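Endidia tabletop kitchen cell – build kit for a home or shared workshop bench

In stock. Sold as a kit of parts with plans. Arm not included.

This is the bench we wanted when we started teaching arms to handle kitchen things, and we've had a ridiculous amount of fun with it. It began as Azlan Simanjuntak's project at the Opoku shared workshop, on an old door over two trestles. Every time the arm stopped quickly the whole lot wobbled and the cups walked. The kit is what came out of fixing that, and then fixing all the other things that annoyed us.

What you get is a white top, ready drilled, a steel underframe that bolts together, a mounting plate for the arm and a bag of fixings. There's also a printed set of plans, with every hole position marked, in case you'd sooner cut your own top and buy only the metalwork. Plenty of people do, and Kurniawati Yeoh on our bench team is always pleased to see how they turn out.

Building it

Allow an evening. Two people make it much easier, mostly for turning the frame over once it's together. You need a spirit level, a set of hex keys and a drill if your arm's bolt pattern isn't one of those on the plate. Leave the frame bolts finger tight until the top is on, then go round them all twice. Jenő Kiss built his alone in a spare bedroom and says the feet were the only fiddly part – the latest version has longer threads, so you can level it from above.

The holes in the top will take cables or a camera post. Leave them open if you've no use for them. I'd put the arm on at the front edge, so it reaches across the table away from you and you can get at the base bolts without climbing over anything.

Laying it out

Start with big, forgiving objects and add the awkward ones later. Toy food is brilliant for this: it's light, it's bright and it doesn't go off. A bottle lying down is a lovely first target, and a shallow tray underneath keeps it from rolling away. Cempaka Pangaribuan, who runs the Eno evening group, swaps the crockery for odd charity shop finds and keeps a box of more than 20 pieces under the bench.

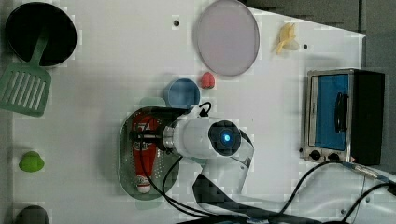

Arm over the tray and squeeze bottle, with the pot, plate and toaster oven set out round it.

Think about your cables early. We left ours long and loose for ages and it does work, but clips along the side of the top are a real improvement – a pack of 12 comes with the kit.

Good to know

The top wipes clean with a damp cloth. Don't use scouring powder on it. Replacement tops can be ordered separately, and the holes line up with every frame we've made so far. If yours picks up a few dents, turn it over, as both faces are finished the same.

Fit your stop button before you power the arm for the first time, somewhere you can reach it from your chair. The bracket for it is in the bag of fixings, and it'll go on either side.

Delivery is by Zallance, in 2 boxes, and takes up to 10 working days. The frame box is the heavy one. Spare feet, clips and blank mounting plates are on the parts page, and Wahyudi Wattimena answers the build questions, so send him a photo if you get stuck.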